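Dagdag arm

The Dagdag arm is a bench-mounted manipulator built in a shared workshop for stripping parts from discarded desktop computers. 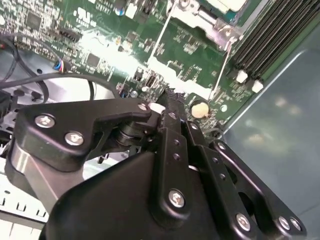

Dagdag was designed by Uyên Hồ at the Nunley workshop, a members' space with a metalworking room and a small electronics bench. Work on it began in February, after the workshop had taken in a large batch of old office computers. The arm is intended for repetitive jobs inside an open case: lifting out coin cells, releasing memory modules and pulling plugs from their headers. The gripper is a linkage type, with black finger bars held by plain silver screws, so that a worn bar can be replaced with a screwdriver. The round coin cell near the edge of a motherboard is the usual first target, as it lies flat in its holder and can be reached by a narrow fingertip without moving the cables on the far side of the chassis. Memory slots are treated later in the sequence.

Construction

The base is a steel plate bolted to the bench. Two of the six joints use geared stepper motors recovered from a scrapped engraving machine; the remainder are hobby servos in printed housings. Reach from the base axis to the fingertip is 500 mm. The structural parts were cut on the workshop's own router and finished by hand.

The wrist carries a small camera angled along the fingers. Its mount was revised several times during the build. In the first version the camera sat behind the palm and lost sight of the fingertips when they closed. The present mount keeps the tips in view over the whole of their travel, at the cost of having the palm housing fill a good part of the picture.

Gripper

The fingers are driven by a single servo through a set of bars. The outer bars keep the fingertips parallel as they close, which matters when a thin object has to be held by its edges. Early fingertips were too broad to pass between neighbouring components and were filed down. Closing force is limited in software by a cap on servo current. There is no force sensor in the fingers, and contact is inferred from a rise in current – a method that works poorly with light touches.

Control

The controller, known as Itside, runs on a second-hand laptop and sends joint positions to the arm over a serial link. Motions are taught by hand: the operator guides the arm through a task with the motors slack, and the recorded path is then replayed at reduced speed. A full teaching set for one pattern of case holds 200 recorded positions. Itside has no general method for recognising boards. The operator selects a board layout from a list, and the camera is used only to correct small errors in placement.

Lighting

Bare metal and solder reflect strongly under a bench lamp, and glare on the board was the main source of placement errors in early trials. A single lamp placed close to the case gave the worst results. Later work used two weaker lamps behind sheets of tracing paper, which reduced the problem but did not remove it. Polished brackets and the inner faces of the case remain difficult.

Trials

By Aug 14, 2025 the arm had been run on 357 coin cells, counting repeated attempts on the same practice boards. Most failures occurred when the fingertip met the rim of the holder before the cell and slid off. Removal of memory modules was less reliable, because the latches at the ends of the slots must be opened one after the other and the arm has only one gripper. Plugs with side clips are still removed by hand.

Safety

The arm is used only on computers that have been disconnected from the mains, with the power supply taken out beforehand. A stop switch is fixed to the front of the bench within reach of the operator. Recovered cells are stored in a lidded tray with their faces taped.

Related builds

A shorter version, the Ferham, uses the same gripper on a fixed gantry and has three axes. It shares the Itside controller but needs its own teaching sets.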